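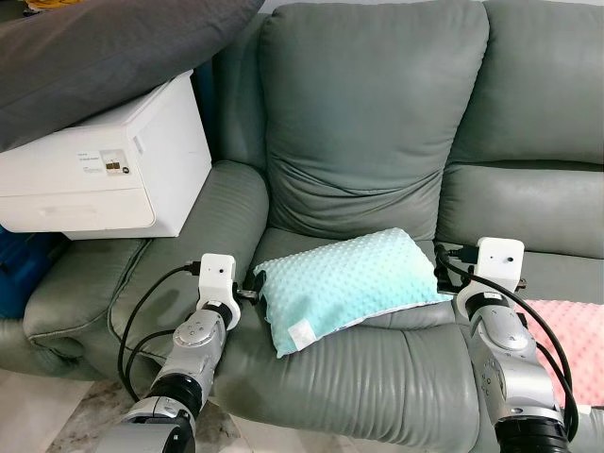
A dotted aqua pillow on the seat of a gray-green leather sofa, a pink one to the right.

The Case Against the Small Pillow

by Pthip Saengthong
03/11/2022
92 shares | 4 comments

A sofa cushion has a job. The back cushion fills the distance between the frame and the sitter's lumbar region, and the seat cushion spreads the load. Both are sized to the furniture. The small decorative pillow is sized to nothing in particular, and I have come to regard it as a maintenance item that most households take on without reading the terms.

My position is narrow. I have no objection to a pillow that supports a neck, an elbow or a book. I object to a pillow that has to be moved before the sofa can be used and moved again afterward, on a sofa whose back cushions already do the work. On a deep leather model with a tall, puffy back, the available seat depth is already reduced by the stuffing. Add a loose pillow in front of that and the sitter perches. So the sitter takes the pillow out, and it goes to the armrest, to the floor, or to the next seat over, where it becomes someone else's problem.

Consider the materials. Finished leather has a low-friction surface. The raised-dot plush sold for children's rooms, usually called minky, is soft and has a short pile, and it does not grip leather well. Set a pillow of this type upright against a back cushion and it leans for a while, then slides. The seat cushion slopes slightly under use, the front edge is rolled, and the pillow ends up lying flat with one side hanging over the roll. I measured this last February on my own sofa, a Bilden sectional in dark brown, with a dotted pillow of my niece's. I stood it upright, sat down two seats away, and read. It was flat in 68 minutes. A woven cotton pillow of similar size, under the same conditions, was still upright when I went to bed.

Cotton is the obvious correction, and it fails for a different reason. Coarse weaves carry grit, and grit marks leather. The care sheet that came with the Bilden tells the owner to vacuum the seat before conditioning, and says nothing on the subject of pillows. I would add a line. Anything with a zipper should be placed zipper down and away from the seating surface, or should not be placed at all.

Then there is the question of what counts as tidy. A leather sofa shows its history in creases, and a cushion bunched where it meets the seat can be pulled straight in a few seconds. That is worth doing. It restores the seat and lets air into the fold. Squaring up two small pillows takes longer than it should, produces no functional change, and has to be repeated the next time anybody sits down. In my household I kept a log for 60 days. Pillows were put back in position 675 times, by three adults, one of whom was me and was counting only because I wanted the figure for this essay. The back cushions were straightened on 92 of those occasions. I cannot defend the ratio.

The usual reply is color. A gray or green or brown sofa is a large neutral surface, and two pillows in aqua and pink will brighten it at low cost. I accept this. Pastels do read clearly against muted leather, and a shaded fabric that runs from pale to deep gives the eye something to settle on. But color can be supplied by a thing that stays put. A throw folded over the back, tucked 10 inches or so behind the cushion, does not migrate. A lamp does not migrate. A rug stays where it is laid, provided there is a pad under it.

The second reply is children, and here I give more ground. A child's pillow is equipment. It goes in the car, under the table and into the bath if unattended. It should be washable, and the sewn-in tag should be left on so that whoever does the washing knows the temperature. (Cutting off the tag is a false economy. I have shrunk a cover this way.) A pillow like that has earned a place on the sofa, and it makes no sense to arrange it. Leave it where it lands.

What I recommend, then, is a rule of storage. Each loose pillow gets a fixed location other than the seat. An open basket at the end of the sofa works. I use a Milness bin with a 68-liter capacity, which is too large, and the excess has filled up with a blanket and two library books. On a curved sectional, the inside corner is an acceptable second choice. It is the least comfortable seat and the one most often left vacant, and the armrests and seat backs on either side keep the pillows from drifting.

Furniture stores will disagree. The Waweru showroom near my office puts five pillows on a three-seat sofa, and the salesman moved four of them so that I could try it. He stacked them on the next sofa, which had five of its own. I bought nothing, although the seat was good — firm at the front, a little softer toward the back, correct height for a person of 5 feet 4.

My own sofa now carries one pillow, the dotted one. It is lying flat at the moment and I intend to leave it there.

Comments (4)

rhubarb_lane
The friction point is right. We put a square of shelf liner behind ours. Ugly but it holds.

Dale in the valley
675 times in 60 days is over 11 a day. How many people are sitting on this sofa?

P. Saengthong
Three adults, and one of them gets up a lot.

kmo
Please do one on bed pillows. My Zatance set came with seven shams and I own one head.

Search this site: sofa cushion keeps slid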